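31 October 2023. Earnings parser, guidance table.

Reran the extraction on the Zundico and Cudon releases after Fikri Setiawan changed the range rule. 744 filings in, 40 rejected. Of the rejects, 15 give a single point instead of a low and a high, and the parser still wants two values. Fix: write the point to both columns and set the flag.

Sasel reports in thousands, Abou Zeid in units. The scale field was blank for both, so consensus comparison is off by a factor of 1,000 on Sasel. Corrected by hand for now. 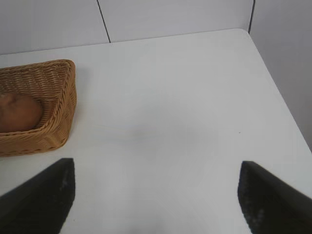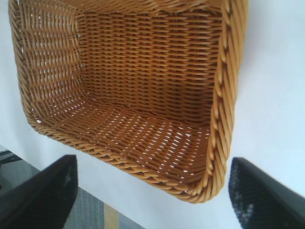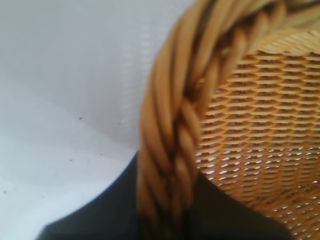
White tabletop (first); woven basket (second and third).

Row limit on the export is still 2000. Leave it until the November batch. Fiscal quarter labels not checked yet for Cudon, whose year ends early. Fikri has the old mapping file.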